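Subject: Re: [penandink] Walnut ink skipping, and the spring exchange

On an evening in March, Violeta Lagos wrote:

> Hello all,
>
> I've been lurking for a while and finally have a question. I've been
> working on my italic minuscules with a broad nib and walnut ink that I
> mixed from crystals. The first few letters are lovely and then the pen
> starts skipping, mostly on the upstrokes and on the thin part of the o.
> If I dip again it floods and I get a blob on the first downstroke. I've
> tried pressing harder. I've tried the Vondness paper and the pad my
> sister gave me, and the Vondness is worse, even though it cost three
> times as much!
>
> Also my lines look fine one letter at a time, but when I step back the
> whole page looks spotty, dark in some places and holey in others. Is
> that the ink too, or is that me?
>
> And is it too late to sign up for the envelope exchange?
>
> Violeta

Hi Violeta, and welcome out of the shadows!

I'll take these out of order because the exchange one is easy. No, you're not too late. Send your mailing address to the list owner (not to the whole list, please, we had that last year and it took forever to scrub the archive) and say whether you're OK with overseas partners. You'll get 3 names. Envelopes only, nothing needs to be inside, although I always stick a note in mine. Any script you like. I got one last time in a very shaky Lombardic with a snail in the margin and it's still on my fridge.

Now the ink. First thing, stop pressing harder. I did the same for my whole first year and all I got was a sprung nib and a sore thumb. A broad nib wants to sit flat on the paper with both corners touching, and when you bear down you tend to roll it onto one corner without feeling it. Then the slit loses the paper and you get that ragged skip. Try making a row of plain diagonal zigzags with nearly no weight on the pen at all, just the weight of the holder. If the zigzags are clean and your letters aren't, the trouble is in your hand. If the zigzags skip too, look at the nib and the ink.

Did you clean the nib before you used it? New ones come with a coating of oil or lacquer to keep them from rusting in the box, and ink beads up on it something awful. Some people pass it through a flame, which I don't like doing, I ruined two that way. I use dish soap and an old toothbrush, rinse, and dry it with a rag. A bit of toothpaste works for the stubborn ones. You'll know it's clean when the ink coats the whole nib in a sheet and doesn't pull into little islands.

Walnut from crystals is a funny thing as well. How long did you let it sit? I mix mine in warm water and leave it overnight and then give it a stir, and I still find sludge in the bottom. If you dip to the bottom of the jar you're picking up the sludge. I decant the top into a smaller jar for working. For the flooding, add gum arabic, but go slowly, a drop or two and test, another drop and test. Too much and it gets sticky and shiny and you'll be back to skipping. Mine gets thick as it sits open on the desk, too, especially with the heat on, so I top it up with a little distilled water halfway through an evening.

And don't dip! Or anyway try loading with a brush for a week and see if you like it. Hold the pen in your writing hand, the brush in the other, and stroke ink onto the underside of the reservoir. It feels ridiculously slow at first (I kept putting the brush down and losing it under the paper) but the blobs on the first stroke go away almost completely. Keep a scrap next to your page and make one short stroke on it after every load.

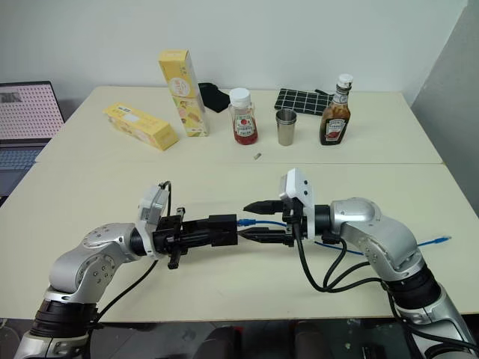

About the Vondness paper: I have half a pad of it here and I know just what you mean. It's beautiful stuff and it's sized hard, so the ink sits up on top, and if you've rested your hand on it there's a greasy patch where nothing wants to stick. Put a guard sheet under your hand, always. Then, before you write, dust the page with a little gum sandarac in a scrap of cotton, and brush off the extra. I mean a little. If you can see it you've got too much, and it will clog your nib. For practice I wouldn't bother with it at all. I use the Lekota layout pads, the thin kind you can slide a guideline sheet underneath, and I save the Vondness for finished pieces. Your sister has good taste, whatever her pad is.

Which nib are you using, by the way? You didn't say. If it's one of the Irero ones, the reservoir on those fits tight and can pinch the tines together or spread them, depending on how far up you've pushed it. Hold it up to a window and look through the slit. You want to see the tines just touching at the tip. If there's daylight, slide the reservoir back a hair. I fought with an Irero for weeks before somebody at a workshop took it out of my hand, moved the reservoir a tiny bit, gave it back and walked off without a word. I was so mad!

OK, the spotty page. That's you, sorry, but it's everybody. It's spacing. When we start out we try to put the same distance between every pair of letters, as if with a ruler, and it comes out all wrong to the eye. Two straight strokes next to each other, like the i and the l, need the most room. A straight and a curve need less. Two curves, like the o and the e, need to sit closer than feels decent. What you're trying to even up is the amount of white between the letters, and you want it to look like the white inside your n. So write an n first, and check everything against that.

The best drill I know is the dull one. Write a line of "minimum" over and over, then pin it up, go to the other side of the room and squint. You should see an even gray stripe. Any dark clump is a place where you squeezed, any pale hole is a place where you let go. Mark them with a pencil and write the line again. I did a page of these every morning with my coffee for 36 days (I was keeping a tally on the wall calendar) and I really could see the change when I laid the first page beside the last. My r followed by an a is still a mess, don't ask.

Check your x-height while you're at it. Five nib widths is the usual for italic, and people who learned from the Zamemell workbook often rule it taller without meaning to, the printed guidelines in my copy came out closer to 7. That makes everything look thin and gappy no matter how well you space it. Turn the pen sideways and make a little staircase of nib marks at the start of the page, and rule from that. It only takes a minute.

Someone else will probably tell you to use iron gall and forget walnut. They may even be right, it does give a finer hairline, but it eats nibs if you don't wipe them, and it goes on pale and then darkens, so you can't judge your page while you're working on it. Walnut is cheap and it's forgiving, and I love that color. I'd stick with it until the pen feels normal in your hand.

If you can scan a line or two and put it in the files area, I'd be glad to have a look, and I bet others would too. Don't pick your best one. Rough ones are much more use! And please scan it with your guidelines still on.

Couple of other things for the list in general while I'm writing. I have 17 back issues of the old guild newsletter that I'm clearing off a shelf, free for postage, mostly uncial and foundational stuff with a nice long piece on ruling pens. Write to me off list if you want them, and I'd like them to go as one lot if possible. Also, does anyone still have the handout from the gilding class, the one with the gesso recipe? I've got page one and page two is gone, and page two has the amounts on it.

Going to go wash my jars. Let us know how the zigzags come out, Violeta.

Bea

--
You are getting this because you are subscribed to penandink.
To switch to the daily digest, reply with DIGEST as the subject.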